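Two cameras, one brush

Apr 3, 2022

I said in the last post that I would write up the camera comparison once the second batch of training was finished. It finished, so this is that post.

For anyone new, the project is called Nadar. We are trying to get a two-arm robot to learn brush work from demonstrations. A person drives the arms through the task by hand, the cameras and joint positions are recorded, and a policy is trained to copy what the person did. We are not teaching it characters yet. The task is a plain leaf-shaped stroke, laid down on paper with the brush held at a slant, then another one next to it.

The question this time was whether the wrist camera is worth the trouble. It doubles the amount of image data we have to store, and its cable gets in the way. Lavanya Kamath, who does most of the demonstrations, thought the head camera would be enough for everything. I thought the wrist view would matter for anything involving the rack and would make no difference on the paper.

The wrist view comes first, then the head view.

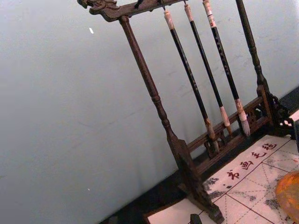
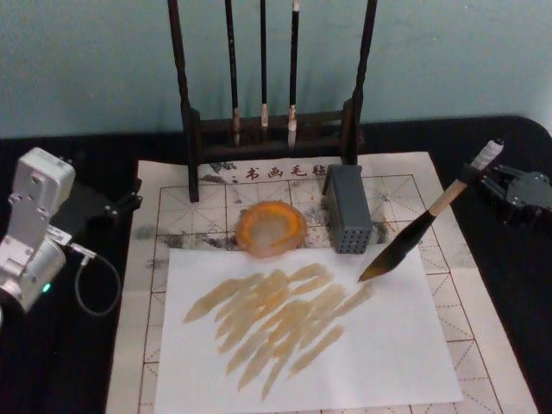 We collected 500 demonstrations in the Brelldale lab and trained two policies on the same set. One got both camera streams. The other got only the head camera. Everything else was the same, including the random seed. Each policy then ran 40 trials of picking up a brush from a random starting pose, and the same number of trials of making strokes.

On pickup, the policy with both cameras was clearly better. The head-only policy tended to close the gripper a little early and pinch the handle off center. It could usually hang on to the brush after that, but the brush sat at an angle it had not seen much of in training, and the next part of the task suffered for it. With the wrist stream the grip was more consistent, and when it missed it was more likely to open up and try again.

On the strokes I was wrong. I expected a tie and the wrist camera helped there too, mostly at the moment the tip touches down. Stroke length was close between the two. Stroke width was not. The head-only policy pressed too hard on a lot of its first strokes and then got better within the same trial, as if it needed to see one mark before it knew how high the paper was. Lavanya went through the recordings and agrees with that reading, but we haven't tested it. The test would be to raise the paper a few millimeters and see what happens to the first stroke.

A few notes for people who asked about the setup. The policy predicts short chunks of motion and we run part of each chunk before asking for a new one. Longer chunks gave smoother strokes and worse pickups. We settled on one length for both and I don't think it is the best length for either. Images are shrunk a lot before they go into the network, so fine bristle detail is mostly gone by then. I would like to try a larger crop around the tip, but it won't fit in memory on the machine we have.

The thing I trust least is the scoring. I measured stroke width from scans of the dried sheets, using a script left over from Wovitz, and it does badly when strokes overlap. I threw out the sheets where it obviously failed and did those by hand. Milagros Benítez offered to score a set blind so we can compare. Until that is done, treat the width result as likely and the pickup result as solid.

Next is the raised paper test, then a run with a different brush that neither policy has seen. I also want to cut the training set down in steps and find out how few demonstrations we can get away with, because Lavanya's shoulders have had enough. The plan is to have that done before September, when the arms go over to Prustutgate for the rest of the year.

If you want the scoring script, email me. It has no documentation and you will need to change the paths.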